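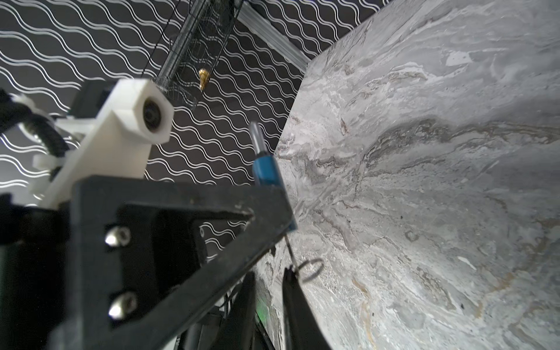 Marbre gris, veines blanches et anthracite.

Vendredi 30 juin 2023

Je recommence ce journal après une interruption trop longue. Je l'écris en français, comme je me le suis promis en arrivant à Sirard, et je demande pardon d'avance pour les accords du participe passé, que je vérifie toujours et que je me trompe encore.

Aujourd'hui nous avons fini la saison des pompes. Je devrais dire plutôt que le calendrier l'a finie pour nous. La piste vers les villages du haut est déjà molle à deux endroits et le camion de Fotstead ne montera plus avant novembre. Il reste quatre forages où la pompe est posée mais où la dalle n'a pas séché assez longtemps pour qu'on y laisse venir les gens avec les bidons et les bêtes. J'ai signé quand même le rapport de fin de campagne, avec une note en bas de la page pour ces quatre. Le bureau n'aime pas les notes en bas de la page. Je l'ai laissée.

Le matin a été consacré à la réunion sur le programme Tristis. Je n'ai jamais compris qui a donné ce nom à un programme d'eau potable. On m'a expliqué une fois que c'était le nom d'un oiseau, un martin triste qui vient boire aux flaques autour des puits, et depuis je le regarde autrement, cet oiseau, il y en a toujours un sur le toit de la cuisine. Le programme couvre 605 foyers dans la vallée. Ce chiffre est dans tous les documents, il est dans la convention, il est sur le panneau à l'entrée du village, et il est faux depuis les inondations, car des familles sont parties et d'autres se sont installées sur la rive haute. J'ai proposé qu'on refasse l'enquête. On m'a répondu que le chiffre est contractuel. J'ai cherché ce soir dans le dictionnaire si un chiffre peut être contractuel et il le peut.

Il y a eu ensuite la question des redevances. Chaque foyer doit verser une petite somme par mois pour l'entretien de la pompe, et cela marche bien là où le point d'eau est proche, et mal là où il est loin. À la rive haute les femmes marchent 30 minutes pour venir, autant pour rentrer, et on leur demande la même somme qu'à celles qui habitent en face. Une dame s'est levée à la dernière assemblée et elle a dit qu'elle voulait bien payer l'eau, mais qu'elle ne payerait pas le chemin. J'ai raconté cette phrase ce matin. Tout le monde a souri et on est passé au point suivant de l'ordre du jour. 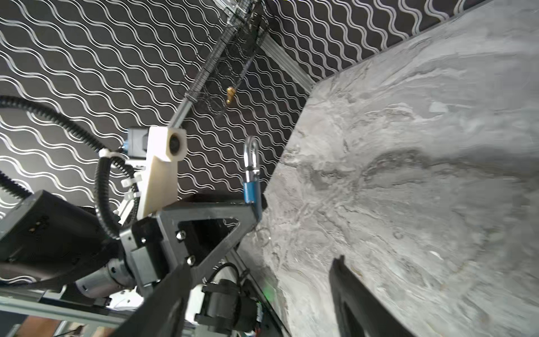

Le point suivant, c'était les pièces de rechange. Nous avons commandé chez Yalçınkaya les joints et les tiges pour la série de pompes qu'on a posées l'année dernière, et la moitié est arrivée dans le mauvais diamètre. Ils sont très corrects, ils ont proposé tout de suite l'échange, mais l'échange veut dire le port, la douane, le formulaire jaune, le deuxième formulaire jaune, et puis attendre. Pendant ce temps le village du vieux moulin puise avec une corde et un seau dans le puits ouvert, celui que nous leur avons conseillé de ne plus boire. Je suis allée là-bas mardi. Une fille m'a montré comment elle laisse reposer l'eau dans une jarre avec un linge dessus, comme sur l'affiche que j'avais moi-même collée à l'école. Elle attendait que je la félicite, alors je l'ai félicitée, et j'ai eu honte pendant tout le retour.

Je note ici pour ne pas oublier :
les pastilles de chlore sont dans l'armoire du fond, deuxième étagère, et le carton ouvert est à finir d'abord ;
demander au laboratoire les résultats de la source, troisième rappel ;
rendre la perceuse à l'école ;
écrire à la maison.

À midi j'ai mangé des lentilles au bureau en lisant les résultats d'analyse des puits du bas. Six échantillons, tous bons, sauf le goût de fer dont les gens se plaignent et qui n'est pas dangereux. J'ai passé beaucoup de temps cette année à expliquer que le goût de fer n'est pas dangereux. Je le dis en français à mon collègue, il le dit dans la langue de la vallée, et la phrase qui sort est chaque fois beaucoup plus longue que la mienne. Je lui ai demandé un jour ce qu'il ajoutait. Il m'a répondu qu'il commence par demander des nouvelles de leurs parents, puis de la récolte, et que le fer vient après. Dans ma formation à la conduite d'entretien, le fer venait en premier.

Je pense souvent à cette différence. Quand je suis arrivée, je croyais que mon français serait le grand obstacle. Je préparais mes phrases la nuit, je les écrivais sur des fiches avec le subjonctif souligné. Or ici le français n'est la langue de personne, il est celle des rapports et des panneaux, et mes fautes rencontrent les fautes des autres sans que cela fasse de bruit. C'est quand je parle à quelqu'un du siège que je recommence à transpirer.
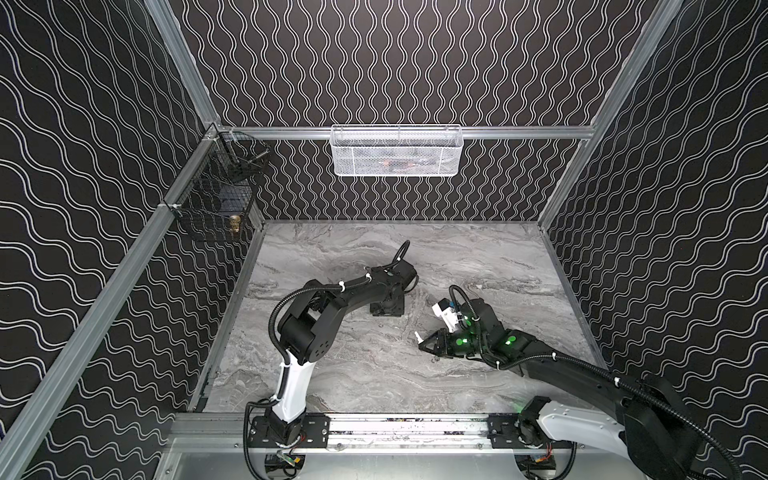 L'après-midi j'ai fait l'inventaire du magasin avec mon collègue, dans une chaleur qui collait les feuilles aux doigts. Nous avons retrouvé la deuxième clé à griffe, qui était inscrite comme perdue depuis la saison des pluies et pour laquelle j'avais rempli une déclaration de deux pages. Elle était derrière les sacs de ciment. Faut-il maintenant une déclaration de clé retrouvée ? J'ai posé la question par courriel et je crains la réponse.

Il faut aussi que j'écrive quelque chose sur le puits de l'école, puisque je n'ai pas eu le courage de le mettre dans le rapport. Nous l'avons foré au bon endroit d'après la carte géologique. L'eau est venue vite et elle était claire. Les maîtres avaient préparé un discours. Seulement l'endroit est celui où l'on attachait les chevaux les jours de marché, et depuis le forage les marchands attachent leurs chevaux contre la clôture de l'école, et les enfants arrivent en classe avec du crottin sous les sandales. Personne au bureau n'avait demandé à quoi servait cette place. Elle était vide le jour de notre visite – c'était un jour sans marché. Le directeur ne s'est jamais plaint. Il m'a seulement invitée à prendre le thé un jour de marché, devant la fenêtre ouverte, et il a attendu.

Je voudrais qu'en novembre, avant la nouvelle campagne, on aille voir chaque emplacement deux fois, dont une fois le jour du marché. Cela coûte de l'essence. J'ai écrit cela dans mes recommandations, à la place numéro un, et je suis prête à le défendre, même au téléphone.

Le soir il y a eu un petit repas pour la fin de campagne. Riz, poisson frit, des mangues un peu trop mûres. Les maçons ont chanté une chanson assez triste, m'a-t-il semblé, où il est question d'un fleuve qui refuse de se laisser traverser, et tous riaient en la chantant, donc je n'ai sans doute pas compris les couplets. On m'a demandé une chanson de chez moi. J'ai chanté celle de la boulangère, la seule dont je sais toutes les strophes, et il a fallu traduire. Traduire une chanson en deux langues de suite, cela lui enlève ce qu'elle avait, mais ils ont applaudi avec beaucoup de politesse.

Je suis rentrée à pied. Le groupe électrogène de la clinique tournait encore et les grenouilles essayaient de couvrir le bruit. J'ai relu la lettre de prolongation de contrat que Fotstead m'a envoyée et à laquelle je n'ai pas encore répondu. Ils proposent un an. Ma sœur dit que je dois rentrer, que notre mère vieillit, que l'eau coulera sans moi. Pour l'eau je ne suis pas si sûre qu'elle, et pour notre mère elle a raison. J'ai posé la lettre sous la lampe, puis dans le tiroir, puis de nouveau sous la lampe.
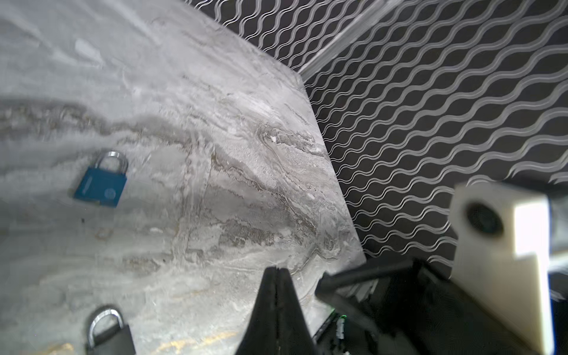 Plateau de marbre gris et blanc devant un mur noir à lignes ondulées.

Il est tard et j'ai oublié l'essentiel de ce que je voulais écrire, qui concernait la source. Le gardien de la source m'a dit que le niveau baisse d'une largeur de main chaque été depuis qu'il s'en occupe. Il le mesure avec sa main à lui, contre la pierre du fond, et il a fait chaque année une marque avec un clou. Nos appareils n'ont que deux saisons de mesures. Je lui ai demandé si je pouvais relever ses marques et les mettre dans la base de données, et il a voulu savoir ce que c'était, une base de données. J'ai dit : un cahier que beaucoup de gens lisent. Il a réfléchi et il m'a demandé lesquels.

Demain je dors jusqu'à sept heures. Ensuite le linge, et la lettre.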